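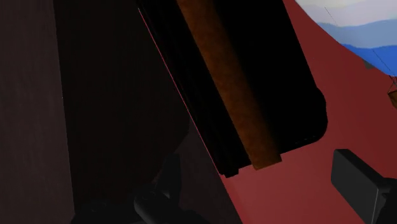

Re: [chore-machines] Can they put things away yet?

From: Jawad Soomro
To: chore-machines list

Kimutai Urio wrote:

> I read the Ikberg announcement twice and I still can't tell what they
> are claiming. It says the arm "handles everyday household objects."
> Does that mean it picks them up, or does it mean it puts them where
> they belong? My sister runs a small guest house and would pay good
> money for something that clears up a room between guests. She does
> not care whether it can stack blocks.
>
> Also, how much of this is done in simulation, and should I care? A
> program that works on a drawn shelf is not much use to her.
>
> Kimutai

Kimutai,

Short answer on the guest house: no, not this year. I would tell your sister to keep the money.

On the announcement, I read it as picking up. Placing is mentioned once, near the end, and only for a bin. Dropping a thing in a bin is the easy version, since any angle will do. Putting it back on a shelf next to other things is a different job, and I wish the vendors would report the two separately.

On simulation, I think you should care a little. We use it at Brotia for most of the early work. It costs very little to repeat a grasp there, and nothing breaks. Last month we ran 1,026 pick-and-place attempts before we let the same program near a real arm. What we got from it was mostly a list of failures, and they were the boring kind. Dark objects are at the top of the list. The render at the top of this message is typical of what a policy has to work with: a mostly black shape on a slant with one rusty strip down it, dim surfaces to the left, and red with a hot air balloon on it to the right. One gripper finger shows up well against the red. The other is down in the gloom and I had to look for it. A person can cope with a view like that because they remember what the room looked like a second ago. Plenty of the programs we test do not remember anything.

Then there is the angle problem. Anything with long flat sides has to be turned until it lines up with the place it is going, and the turning is where our grip slips. Of the 13 household tasks we keep in our regular set, only 2 are ones I would let run without a person watching. Both of them end with dropping something into an open bin.

The shop floor is further along, as people here have said before. Costa has arms loading trays all day. The parts are the same size every time, the lights are bolted to the ceiling, and if a part arrives crooked the line stops and somebody fixes it. A guest room gives you none of that.

If you want to press Ikberg, I would ask them these:

- How often does the object end up in the right place and the right way round?
- What happens with the lights low?
- Who resets the room after a failed try, and is that time counted?

I sent the same questions to Brisus in November and got a decent reply to the first one. The other two went unanswered. I can forward what they wrote if you want it, but please keep it off the list until I have asked them.

Jawad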